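Riltlow Home Workshop Tips
Adding or replacing a hard drive in an older desktop

Posted 2025-07-18 by Lilla Simon

A desktop tower with a full-size drive cage is one of the easier machines to work on at home. Set aside an hour the first time. A straight swap takes me 18 minutes now, and most of that is dusting.

Before you open it

Copy anything you care about to another disk. Shut the computer down, switch off the supply at the back and pull the power cord, then hold the power button in for a few seconds. Lay the case on its side on a table at a comfortable height, with the open side facing up. A folded towel underneath saves the tabletop.

Touch bare metal on the case before you reach for anything inside. Do it again if you walk away and come back.

Side panel screws go in a jar lid. Drive screws are often a different thread, so give them their own lid.

Getting the old drive out

Take a phone picture of the cables first. There are 2 to deal with on a SATA drive: a thin data cable and a wider power connector. Hold each by its plastic plug and pull straight back. If a data cable has a metal clip, press it down before you pull. Wires tied into a bundle may not have much slack, and it's fine to snip a zip tie and put on a new one later.

Some cages use screws, some use plastic tabs or rails. Look for colored plastic near the bay, usually blue or green. Squeeze or lift the tab and slide the drive out by its sides.

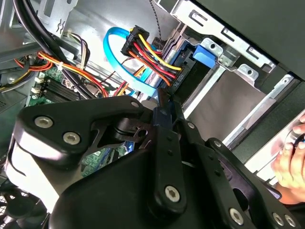 Blue data cable, black power connector and a blue release tab at the drive bay. Steady the case with a hand on its edge.

Putting the new one in

Slide it in with the connectors facing the same way as before. Both plugs are L-shaped inside and fit only one way. If one won't seat, turn it over and try again.

Check that no cable is touching a fan. Leave the panel off for the first start, keep your hands out, and see that the drive shows up in the setup screen. Then shut down, unplug, and close the case.

Saranya Varma wrote in March to ask about drives that don't show up. Try another data cable first. Mine was bad, and I spent an evening blaming the drive.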